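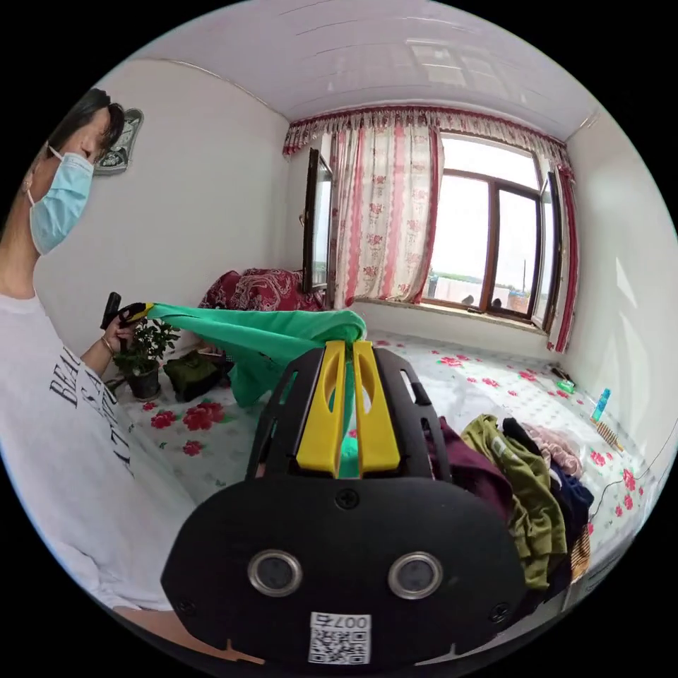

침대 위에서 대각선으로 당겨 편 녹색 천과 주변에 놓인 옷가지. 침대에는 장미 무늬 커버가 씌워져 있다.

의류 접기(衣類-)는 세탁과 건조를 마친 의류를 일정한 크기와 형태로 겹쳐 보관에 적합한 상태로 만드는 가사 작업이다. 넓은 의미로는 접기 전의 펼침과 주름 제거, 접은 뒤의 분류와 적재까지 포함한다. 옷걸이에 거는 방식과 함께 가정 내 의류 보관의 기본 방식에 속한다.

작업면

접기에는 의류 한 벌을 완전히 펼칠 수 있는 평면이 필요하다. 전용 작업대를 두는 세탁소나 의류 매장과 달리 일반 가정에서는 침대, 식탁, 방바닥을 작업면으로 사용한다. 침대는 면적이 넓어 접을 옷과 접은 옷을 같은 면에 둘 수 있으나, 매트리스가 눌리면서 접는 선이 어긋나기 쉽다. 큰 무늬가 있는 커버 위에서는 옷의 가장자리를 눈으로 구별하기 어려운 경우가 있으며, 단색 의류는 이 영향을 덜 받는다. 창가의 침대는 자연광을 이용할 수 있어 얼룩이나 보풀의 확인에 유리하다.

펼침

펼침은 뭉친 의류의 양 끝을 잡아당겨 평평하게 하는 단계이다. 어깨선이나 밑단의 양 끝을 잡는 것이 일반적이며, 천의 대각선 방향으로 강하게 당기면 편성물의 경우 변형이 생길 수 있다. 면 저지로 된 티셔츠는 신축성이 있으므로 당기는 힘을 약하게 하고, 남은 주름은 바닥에 놓은 뒤 손바닥으로 중앙에서 바깥쪽으로 밀어 편다.

티셔츠 접기

티셔츠는 접는 방법이 가장 다양한 품목이다. 기본형인 세로 삼단 접기의 순서는 다음과 같다.

1. 앞판이 바닥을 향하도록 놓는다.
2. 한쪽 옆선을 몸판 중앙 쪽으로 접고 소매를 바깥으로 되접는다.
3. 반대쪽도 같은 폭으로 접는다.
4. 밑단을 목둘레 방향으로 올려 반 또는 삼등분으로 접는다. 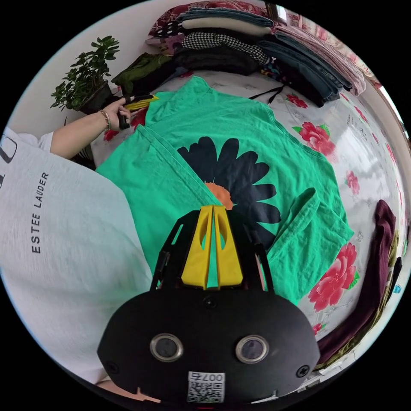 2번과 3번의 접는 폭이 다르면 완성된 형태가 사다리꼴이 된다. 목둘레를 한 손으로 고정한 상태에서 옆선을 넘기면 접는 선이 기울어지는 것을 줄일 수 있다. 선이 대각선으로 잡힌 경우에는 밑단 쪽을 다시 펼쳐 옆선을 몸판 중심선과 평행하게 맞춘다. 등판에 큰 도안이 인쇄된 티셔츠는 도안 중앙에 접는 선이 놓이지 않도록 폭을 조정한다. 안료 인쇄 부분은 장기간 접어 두면 균열이 생길 수 있다.

기타 품목

청바지는 좌우 가랑이를 포갠 뒤 길이 방향으로 두세 번 접는다. 두께가 있어 적재 시 아래쪽에 둔다. 기모 또는 털 소재 의류는 압력을 받으면 털이 눕기 때문에 느슨하게 접어 맨 위에 올린다. 끈이나 벨트가 달린 의류는 끈을 안쪽으로 넣고 접는다. 밖으로 나온 끈은 다른 옷을 꺼낼 때 걸려 더미를 무너뜨리는 원인이 된다.

적재와 보관

접은 의류의 보관은 수평 적재와 수직 수납으로 나뉜다. 수평 적재는 선반에 적합하고, 수직 수납은 서랍에서 각 의류의 접힌 면이 위로 보이게 세우는 방식이다. 적재 높이는 선반 간격에 따라 정하며, 50 cm를 넘으면 하단의 의류에 접힌 자국이 뚜렷해진다. 수직 수납에서는 접은 높이를 서랍 안쪽 높이보다 작게 한다. 안쪽 높이가 18 cm인 서랍이면 그보다 낮게 접어야 개폐 시 걸리지 않는다.

보조 도구

접음판은 경첩으로 연결된 여러 장의 판으로, 의류를 올린 뒤 판을 차례로 넘겨 일정한 크기를 얻는 도구이다. Tuvwood의 목제 접음판과 Flarport의 수지제 접음판이 이에 해당한다. 동일 규격의 의류를 대량으로 다룰 때 효율이 높으나, 아동복이나 품이 큰 의류에는 판의 크기가 맞지 않을 수 있다.

같이 보기

세탁, 다림질, 옷장, 침구 정리

최종 수정: 11/9/23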